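How to prepare a holiday flat for the next guests

Armindo Torres, Guérin Apartments

I look after the flats of Guérin, a small company with short stays near the harbour in Jemport. Many owners ask me how we make a flat ready between two bookings. I wrote our method down so you can use it in your own place, also if you have only one room to let.

Before you start

Ask the guests to leave by eleven in the morning. Our new guests arrive at four, so there is enough time if you follow the same order each visit. Bring two sets of bed linen, clean towels, a bag for the laundry and the printed list.

Step 1. Open and check

Open all windows first. Then walk through the flat with your phone and take photos of anything broken or missing. Do this before you clean, and send the photos to the owner the same day. We keep them in Zindex, the booking program, under the number of the flat. For example, 128 and 129 share one corridor and have the same furniture, and without the number we mixed them up more than once.

Step 2. Beds and bathroom

Take off all the linen and start the washing machine. Make the beds with the second set. In the bathroom work from top to bottom: mirror, basin, shower, toilet, floor. Leave one large and one small towel for each person.

Step 3. Kitchen and table

Empty the fridge completely, also the sauces. Wash the coffee pot even if it looks clean. Wipe the table, let it dry, and put on a fresh cloth.
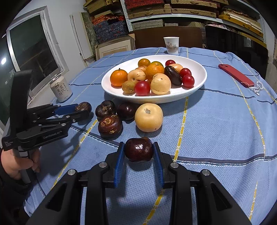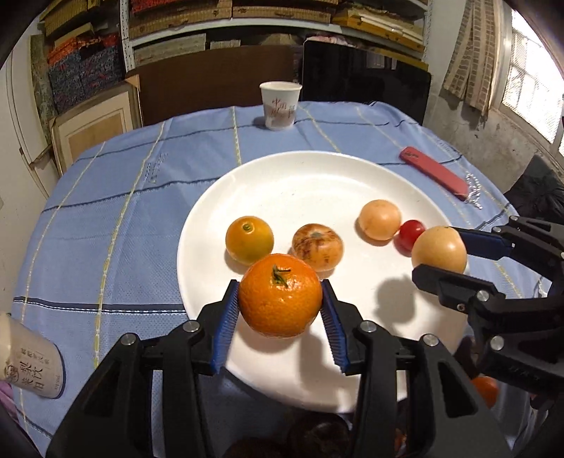
Fruit on the table

A welcome gift should be simple and not cost much. Our guests from Harent, where we have three more flats, wrote in the guest book about the gift more often than about the view. Choose things which stay good for two days without a fridge and need no knife. Mandarins are the easiest, and on a blue tablecloth their orange colour can be noticed from the door. Use a wide white plate, so you can add a few other fruits without making a tower. Wine and chocolate we stopped to give, as not everybody wants them.

Step 4. Keys and papers

Put the keys back in the box and change the code – do not use the number of the flat, and please not 1000. On the desk leave the wifi password, the rules for rubbish and a telephone number which is answered at night.

Step 5. Last look

Close the windows, set the heating and sit for one minute on the sofa. From there you see what the guest sees, and often it is a lamp without a bulb or a hair on the cushion. Then mark the flat as ready in the program and lock the door twice.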